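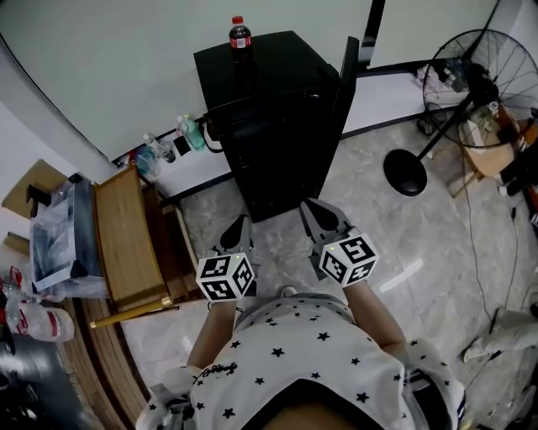 Haris Mirani puts the grippers last on his budget sheet, after storage, spares and the hours of the people who will hold them. Most first-time buyers at Kullthorpe start at the other end, he says, and run out of money in June.

The hardware is the easy part to price. A pair of hand-held grippers from Bistelex was quoted to him at £3,240, marker cubes included. Spare finger pads and cables for the year added £500. Labour is harder. Mirani allows for two operators per pair, working in turns, and pays for set-up time at the full rate - clearing a floor, checking that each cube is fixed square, charging the units.

Rooms also cost money. Kullthorpe prefers furnished ones, with cabinets that open and things left on the tables, and rents them by the week. Its last plan covered more than 1,430 recorded tasks and put rent second only to wages.

Yaw Lamptey, who signs off the orders, would have bought a fixed arm first. He now places that purchase in the second year, once the recordings show what reach and payload are needed. The supplier, Fesness, holds its quotation for 90 days, so a fresh one will have to be requested. Delivery and calibration are priced separately.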